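Stockroom Notes: Relative Humidity in the Paper Store
Farnden Print Study Collection, Members' Newsletter
10 April 2022 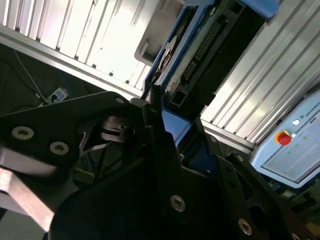
The store was resealed in December, and members who handle material from the flat files have been asking why the set point changed and why the print room now keeps different hours from the reading room. The short version is that the store now runs at 45 percent relative humidity instead of 50, with a tighter band on either side, and every practical change follows from that.

Paper is hygroscopic. A sheet takes up and gives off water until its moisture content is in balance with the air next to it. The relation is not a straight line. Between 30 and 60 percent the curve is fairly flat, and a change of a few points in the air makes only a small change in the sheet. Above 65 percent it steepens, sizing softens, and mold becomes a question of weeks. Below 30 percent the fibers lose flexibility and old folds start to crack along the crease. A store can sit almost anywhere in the flat part and do no great harm. What does harm is moving around in it quickly.

Our old arrangement moved quickly. The air handler was controlled from a single sensor in the return duct, which read the mixed air of the whole room. The duct sat at 50 percent for years and the printed log looked excellent. The cabinets along the north wall did not sit at 50 percent. That wall is cold in winter, and the same air at a lower temperature has a higher relative humidity. Air at 68 degrees and 50 percent, cooled to 60 degrees without losing any water, reads close to 66. The bottom drawers of the north cabinets were spending much of each winter at the edge of the range where we do not want them, while the log said otherwise.

Nia Landeg found the problem by looking at paper. She was rehousing the Després lithographs and saw that the sheets from the lower drawers had a long, shallow cockle running parallel to the wall side of the folder, and the sheets from the upper drawers did not. Same edition, same stock, same folders, bought in one lot. She moved 12 sheets from the bottom to the top and left them under light weight for a season. The cockle relaxed in most of them. In four it did not, and those have been listed for treatment.

Changes to the room

The set point was dropped to 45 percent so that the coldest surface in the room stays below 60 in the worst winter conditions we have on record. The control sensor was moved out of the duct and fixed at drawer height on the north side. There is now a second sensor on the south side that controls nothing and exists only for comparison. If the two disagree by more than 4 points for more than an hour, the system sends a message to the desk.

The north cabinets were pulled away from the wall to leave an air gap. Members will notice that the aisle is narrower. Please do not park book trucks in it, and please do not push the cabinets back. Two have been pushed back already.

The door sweep was replaced and the old pipe penetration behind the map case was filled. This did more than the rest of the work combined. Before sealing, the room lost its set point within 25 minutes of the air handler stopping. It now holds within the band for most of a working day.

Calibration

Electronic humidity sensors drift, usually upward, and the drift is worse in rooms where solvents are used. Ours are now checked at two points with saturated salt solutions. Magnesium chloride gives close to 33 percent at room temperature and sodium chloride gives close to 75. The sensor goes into a sealed jar above the wet salt, not touching it, and stays there overnight. The salt should look like wet sand. If there is a clear layer of water on top there is too little salt, and if it looks dry there is too little water. Either way the reading means nothing.

The correction for each sensor is written on the card inside the cabinet door, with the date and initials. Apply it before writing a value in the log. Several pages in the last quarter mix corrected and uncorrected readings, and they cannot be separated now. A column has been added to the form for the raw value so that this does not happen again.

The old hair hygrometer on the desk is being kept because people like it. It reads low, it has read low for a long time, and it should not be used for anything. Please stop adjusting the air handler on its advice.

Bringing material out

The reading room is not controlled to the same standard. In winter it can fall to 25 percent by afternoon, and in summer it follows the weather. A single unprotected sheet responds to a change like that within minutes. A sheet in a closed folder takes longer, and a stack of folders in a closed box takes days at its center. The outer sheets move first and the inner ones hold still, so an unprotected stack curls from the top down.

For this reason material should come out in its box and stay in its box until it is wanted. Take out one folder at a time. Close the folder when you turn away to write. For visits longer than a morning, ask for the box to be brought to the print room instead, where the air is within a few points of the store. The print room hours have been shortened so that the door between the two rooms is opened less often.

Cold material is a separate matter. Anything arriving by van in winter must stay wrapped and closed until it reaches room temperature. Overnight is enough for a single portfolio. A full crate needs longer, and should not be opened on the day after arrival just because the outside feels warm. The Sumetti drawings came in this way and were left alone for two nights with no trouble.

Pressure-sensitive tape, coated papers and anything with heavy gum arabic should be flagged at the desk before it leaves the store at all. Coated papers are the worst. At high humidity the coating swells and sheets stacked face to face can block, meaning they bond and cannot be parted without loss. We have one blocked run, in the Jorell catalogs, and it dates from well before anyone now on the staff.

Buffering

Some members have asked about silica gel. It has been tried in three of the flat files and the results are mixed. Regular silica gel does most of its work at low humidity and does little in the middle of the range. The blended types are better between 40 and 55 percent, but the amount needed depends on how much the enclosure leaks, and a steel flat file leaks a great deal. The paper itself is a buffer. A full drawer steadies its own air far better than a nearly empty one, and filling space with blank blotter conditioned to 45 percent is cheaper than gel and needs no reconditioning. Half-empty drawers on the north side will be packed with blotter over the next month. It is archival stock and marked in pencil on one corner. It is not scrap and should not be taken for wrapping.

Boxes for single items should have close-fitting lids. The older drop-spine boxes are fine. The thin folding ones exchange air through the corners at nearly the rate of an open shelf and are being replaced as they come up for inspection.

Reading the log

The daily average is the least useful number on the sheet. A room that swings from 35 to 55 every day averages 45. Look at the range over a day first, then at the slope over a season. A slow drift of a few points between summer and winter is acceptable and saves a good deal of energy. A drop of 10 points in an afternoon is a fault and should be reported to the desk - extension 1405 - even if the value has recovered by the time you see it.

Spikes lasting under five minutes are usually the door. Spikes at the same time each morning were the floor being mopped, and the schedule has been changed to dry cleaning only.

Readings for the first quarter are in the binder by the print room door. The second sheet has the south sensor labeled as north and the reverse, and will be reprinted.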